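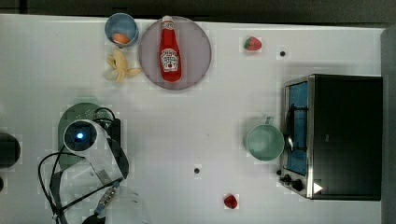 What does a message queue do when every consumer goes quiet at once? It holds on to the work, in order, until something comes back and asks for it.

5 min read

Josphat Obura has spent most of his career making that answer boring. His small team at Okwood keeps the booking system running for a network of regional bus lines, and last October they moved the whole thing onto Skesent, an open source queue written by a handful of people in their evenings. I spent a day with them in the Rudow office and came away wanting to rewrite half my own code!

The old setup was a single database table that every service polled — 682 lines of stored procedure, and one person who understood it. On holiday weekends it locked up so often that the team kept a restart script bound to a key.

Now each booking is a small message with its own ID, and the workers pick them up as they can. If one dies halfway, the message goes back and another worker takes it. Payment is only charged once per ID, and that part took seven weeks to get right (the queue itself took an afternoon).

My favorite moment came after lunch. Obura killed all seven workers on the test cluster, let the backlog climb to 2,278 messages, then brought them back one at a time. We all watched the line on the graph slide down to zero. "I could do this all day," he said, and did it again.

Next they want to move the Mekonnen routes over, which still send their timetables by nightly file transfer.

14 comments · 37 shares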